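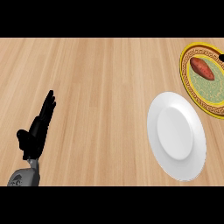 Simulated tabletop, Plates and Produce set. Sweet potato included.

Zerkine Handover
Teleoperation and demonstration kit for multi-fingered hands
Part no. ZH-1626

Handover lets you teach a robot a job by doing the job yourself, slowly, while it pays closer attention than your coworkers do. Put on the glove, pick a task, press the foot pedal and move. Your wrist and finger motion drives the robot hand, and the whole run is saved as one demonstration. Press the pedal again to stop. Press it twice to throw the run away. You will press it twice a lot in January, or whenever you start.

Practice in simulation first
Every kit ships with 39 tabletop tasks for the simulator. Moving a sweet potato from the patterned plate to the plain white one sounds like an insult to your degree until you try it with ten borrowed fingers. Simulated vegetables can be dropped as often as you like, and resetting the table takes one key.

The same recording format is used on hardware, so your training scripts won't need a second version. Your operators might. Real arms are heavier than they look on a monitor, and the glove doesn't pass any of that weight along.

In the box
Left and right gloves, sizes S to XL (state size when ordering)
Two wrist trackers and a base station
Foot pedal with a 104-inch cable
Simulator license, one seat
Printed quick start guide, written by Henryk Baran, who does not believe in long ones

Details
Recording rate: 30 frames per second
Playback: full speed, half speed, single step
Power: USB-C, supply included
Not included: robot, workstation, patience

From a customer
"Our first day of demos was mostly me apologizing to a plate. By the end of the week we had a set we could train on. The pedal cable is longer than it needs to be and I have tripped on it twice."
Feng-yi Yau, Workura

Ordering
Sold through Van Dusen. Replacement gloves are stocked separately, left and right, and the right ones go first. For site licenses or arms not on the supported list, ask for Otis Blackwood and have your model number ready.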